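October, late afternoon. Natural dye shelf, weld and madder

Finally sat down to write up the second madder bath, which I have been promising Eun-ji I would do before the notes on my scraps of paper stop making sense to me. We used the Cumero wool again, 600 g in 4 skeins, mordanted with alum the evening before and left in the pot overnight with the lid on. Sang-wook held the heat low this time (bless him, he stood there most of the morning) and the color came out a good deal closer to brick than the brown we got in batch 1271.

I still think our water is the trouble. Svitlana swears by a pinch of chalk and I would like to try it on two skeins and leave the others plain, so we can lay them side by side at the window and argue properly.
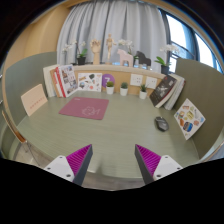

Round table, with the pink mouse pad and the black mouse.

The weld was less of a success, I'm sorry to say. A lovely clear yellow in the pot, and then a rather thin, lemony thing on the yarn. Jong-dae thinks the dried stalks from Arnitz were old stock and he may well be right, they had very little smell. I have put the rest in a paper bag marked "weld, weak" so please don't throw it out, it should do nicely under indigo for a green.

To do: rinse skein 3 again, ask Vanderleia for her chalk amounts, more string for tags!

Recent entries
Madder, first bath (batch 1271)
Onion skins on Plotine linen
Cleaning the big Urquhart pot
Walnut hulls, soaking notes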